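Home | Bench notes | Kit | Contact

Peleo sealing cell, first go

Quick one, been on the Peleo trial licence since Saturday and want this down before I forget. It's the virtual version of their plate sealing cell, you get the sealer, a couple of racks and an arm, and you try your routine before paying for the real thing. Install took 3 goes. Manual is 428 pages, no index!! Arm holding a plate up over the racks, tray out:

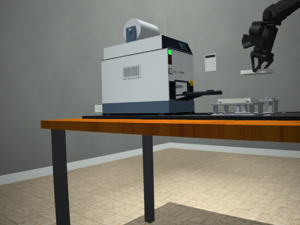

Gripper settings

Fiddly. Default speed far too quick for my liking, so I halved it. Would of liked an undo button. Open fingers well clear of the rack, green light on the sealer:

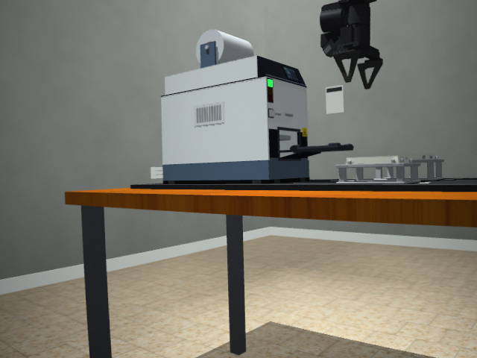
Does it need its own computer?
My old laptop copes fine, just shut everything else first.

Anderero do a similar package, cheaper, havent tried it. Will do labels next.

2 comments | 2 shares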